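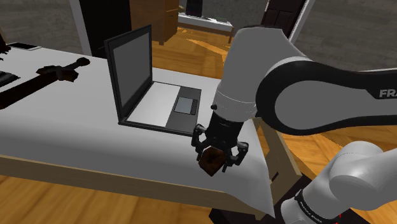
Simulated arm and gripper over a table with a white cloth.

Wustcombe Leasing Sheet, README

Last revised September 24, 2023

What you are downloading

One comma-separated file of office space offered for lease in the Wustcombe business district, one row per listing. It was put together from brokers' flyers and building websites, then checked by hand where checking was possible. Treat it as a record of what landlords said they had. Whether they had it is a separate matter, and the file can't settle that for you.

Coverage

There are 175 listings in 60 buildings. Anything under construction is included only if a permit had been issued. The Ledesma tower is in on those grounds, although its opening date has moved twice and I would not plan a move around the third one. The second Windo building is out. It has a website, a name and a drawing of a roof garden, and as far as I can find it has no permit.

Columns

building: the name in current use. Owners rename buildings whenever they repaint the lobby, so match on address if you can.

address: street address as the county writes it.

floor: as marketed. Several buildings skip 13, and one calls its second floor 3.

sqft_rentable: the number on the flyer. It includes a share of hallways, restrooms and lobby.

sqft_usable: the part you can put a desk in. Blank in 104 rows, where the landlord didn't give it and didn't answer when asked.

ask_rent: yearly dollars per square foot. "Call for pricing" is entered as blank. Please don't fill it with an average.

rent_type: gross, net or unknown. Read this before you compare any two rents.

available: yes, no or claimed. "Claimed" means the space was advertised as open while a tenant's name was still on the directory.

class: A, B or C, according to the owner. No owner in the file calls its own building C.

source: flyer, site or phone.

Known problems

Asking rent is not what anyone pays. Free months and build-out money stay off the flyers, and in a slow market they can be worth more than the discount you would see in the rent. If you use this file to say rents are holding up, you are repeating the brokers.

Sublease space is undercounted. Tenants trying to get rid of a floor don't always advertise it, and I only have what was public.

The Drekico rows add up to more rentable space than the county has on record for the building. I left them as published. Drop them if you need totals.

Some 100 listings carry a photo link in the source material. The links were removed because many went to drawings of finished offices that were bare concrete at the time.

Changes

Duplicates from the first release are gone, mostly the same suite listed by two brokers at two sizes. Where they disagreed I kept the smaller one. The rent_type column is new. The old "walk score" column was dropped after I failed to find out who had scored it.

Next update is planned for November, if the flyers are out by then.

Use

Free to copy and change. Say where it came from, and keep the known problems attached when you pass it on.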